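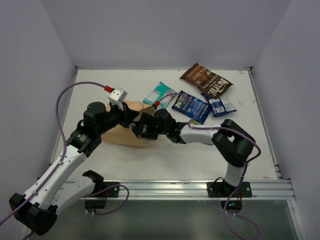

Fig. 1: Two arms over the white tabletop.

Our project asked what makes people keep an old car on the road once it has stopped being worth much. We picked the Kallisby, a small family hatchback, and sent a survey to the Thevar owners' club. We got 165 replies, far more than we had dared hope for!

Rust came up again and again, mostly in the sills and rear arches. Parts were the next worry, and 15 owners told us they had bought a second car just to strip it. We loved reading these answers – some ran to two pages, with drawings of brackets.

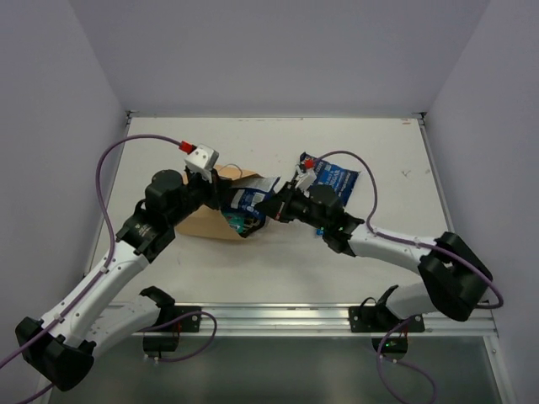
Nicanor Chávez wrote back that we should have asked about door seals too, as his took longer to find than a whole gearbox. We added a question on trim and sent it out again in January, and 20 more owners replied.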